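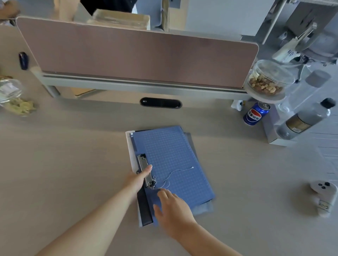
Tuesday again, and I spent most of it on folders, which is a silly thing to put in a diary, but there I am. I read over lunch that the new Tivwood arm can sort 768 parcels a shift, and good for it! I'd like to see it take on office stationery. 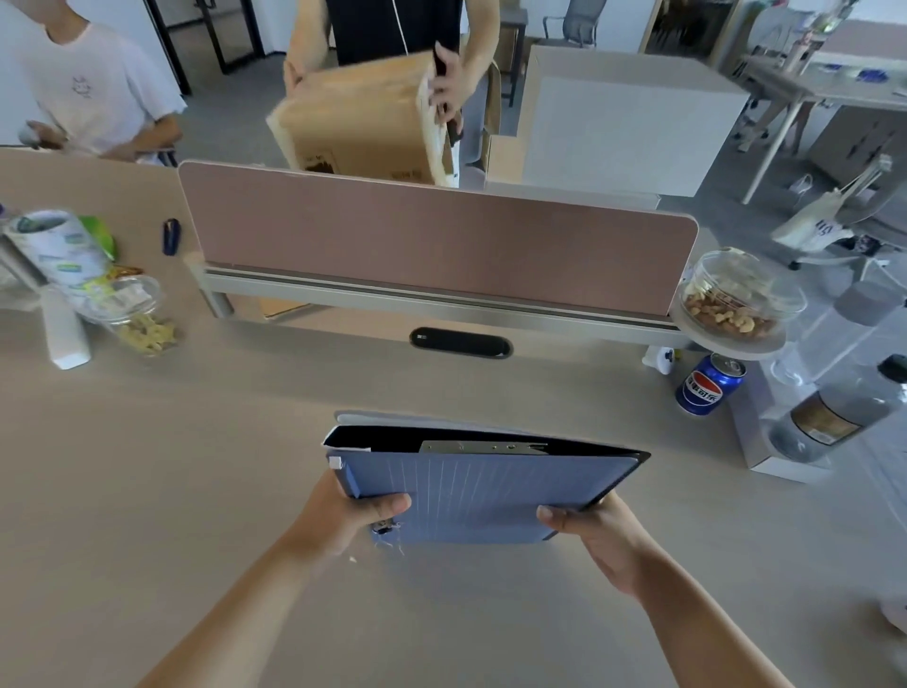
The blue one, with its bit of thread.

All that give and slide, and my fingers just know (mostly). I'd happily hand the whole chore over, dishes too, if a machine could tell a clip from a string.

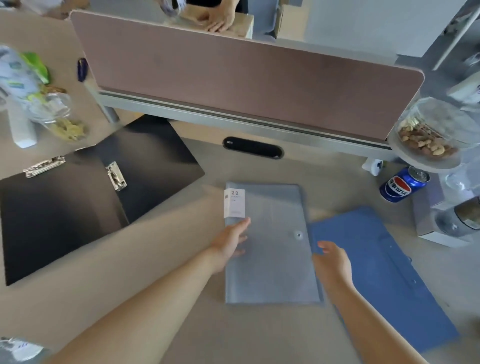

Maybe by December, the article said. I have my doubts, but I'm keeping the clipping. Early night now, and soup if there's any left.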